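Success Rates Are Not Enough: The Case for Publishing the Approach

Sheldon Gosselin

Most papers on learned manipulation in simulation report one number per task. The policy is rolled out, a checker decides whether the goal state was reached, and the fraction goes into a table. I have written such tables myself. I now think they hide the part of the result a reader most needs.

At Keltlow we re-ran our Stirnow policy on 642 simulated episodes in furnished rooms. The headline figure did not move. The failures did. Sorted by phase, 276 of them ended before the gripper had touched anything.
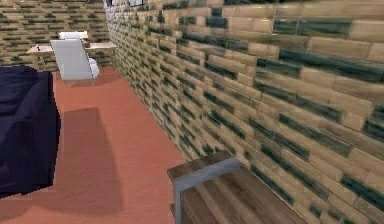
A failure before contact is a failure of perception or of approach. It says little about grasping, yet it is counted against grasping in the usual summary. Two policies with the same score can need entirely different repairs, and a reader who has only the score cannot tell which.

The second problem is texture. Repeating two-tone patterns give a visual encoder many strong edges that carry no task information. A policy trained against plain walls may learn to treat any sharp edge as a candidate object boundary. When we swapped wall materials and held geometry fixed, the approach path changed in 34 episodes where it should have stayed the same. I would like every simulation paper to include this test. It needs no new assets beyond a second material file, and the Skudora renderer handles the swap in one line of configuration.

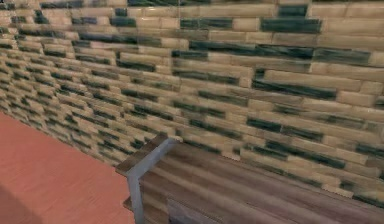 Gunnlaugsson, 13/03/2019

The usual objection is cost. Logging per-phase outcomes requires phase labels, and labels require someone to define where approach ends and grasp begins. I accept this. Our own definition took several revisions and is still crude: approach ends at first contact force above threshold. A crude boundary, stated in the paper, can be argued with. A missing one cannot.

Clear objects make the case stronger. A transparent target passes the wall pattern through to the wrist camera, so the texture problem and the perception problem arrive together. An aggregate score folds both into one failed episode.

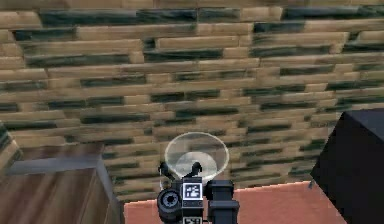 Gripper and translucent disc against the patterned wall, simulated view.

My proposal is modest. Report success by phase, report one material swap, and release 20 failed episodes chosen at random with the full camera stream. Reviewers should ask for these before they ask for another baseline. We will release ours in October, including the ones we cannot yet explain.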